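June 5, 2024
Packing and returns bench, notes (JC)

Spent the day on the returns backlog. Kiran wanted to know why the Stuna orders keep coming back with relabeling errors, so I set the rest of the bench work aside and went through cartons one at a time. Opening state first: 42 cartons on the shelf, oldest ones from the Katiyar job, no order to them at all. Callum had already pulled the ones with water marks and put them by the door for recycling. I left those out.

Method, so Poonam can repeat it. Take a carton, read the old label, write the order number in the book, decide reuse or flatten. Reuse means all four corners square, no split along the crease, flaps still stiff. Anything soft goes flat. If the old label comes off clean, peel it. If it starts taking the top layer of board with it, stop and cover it with a blank.
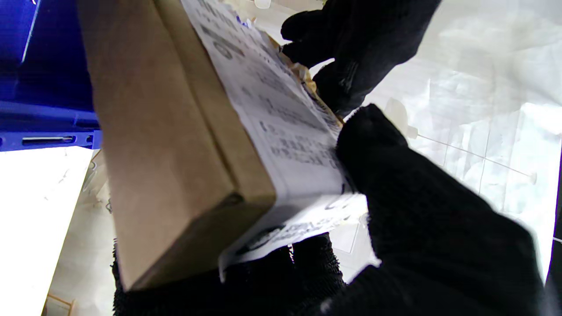 Old tape was the slow part today. The paper tape on the Katiyar cartons does not come away in one pull, it goes in strips and takes fibers with it, and then the new tape has nothing flat to hold to. Same trouble with labels that wrap. On a small brown box with the label run over the top and around the side, there are two faces to clean up, with ragged bits of tan tape left standing along the edge next to it and a narrow strip of label lifting at the lower end. A carton like that takes three times as long as one with the label flat on a single face. I have asked Pankaj whether the Vovar template can be made shorter so it fits on one side of the small size. He will look at it after the stock count.

Tried the heat gun on low for five cartons. Works on the plastic labels, does nothing useful on paper ones. The citrus remover works on both but leaves a stain and the board needs to sit before taping. Not worth it for cartons this cheap. Plastic scraper held nearly flat is still the best thing we have. The metal one digs in.

Tape: we are on the last case of clear. Prirkex sent a quote for 200 rolls, and a second quote for 30 to try the heavier grade first. I would take the 30. The heavier grade costs more but the bottom seams on the light stuff have been letting go on anything with a jar in it. Kiran to decide.

Blue bins are holding up fine. One rule to bring back: sorted cartons do not go in the same bin as unsorted ones, even for a minute. I lost most of an hour after lunch re-reading numbers I had already written down.
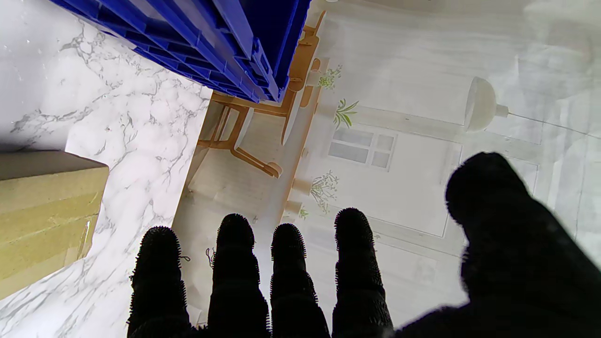 Do we need to cover the old barcode if the new label is bigger than the old one?

Cover it or strike it out whenever any part of it still shows. The scanner at the depot takes whichever code it reads first, and a strip of old bars past the edge of the new label is enough to send the carton back to us. Black marker across the bars, two strokes, going the long way. Blank sticker if the marker will not take. Poonam asked this after the first batch and I had it wrong then, I told her bigger was good enough. Three of the Stuna returns were that exact fault.

End of day: shelf is clear apart from the ones I could not read. Those have a pencil cross on the bottom flap. Running total in the returns book is 1,379 since the book was started, so we will need a new one by July.

To do
Callum: flatten and tie the soft ones, keep the ties off the printed side
Pankaj: short label, test on the small size only
Me: write up the barcode rule for the wall, ask Kiran about tape
Scraper blades, the wide kind. The narrow ones keep snapping at the slot.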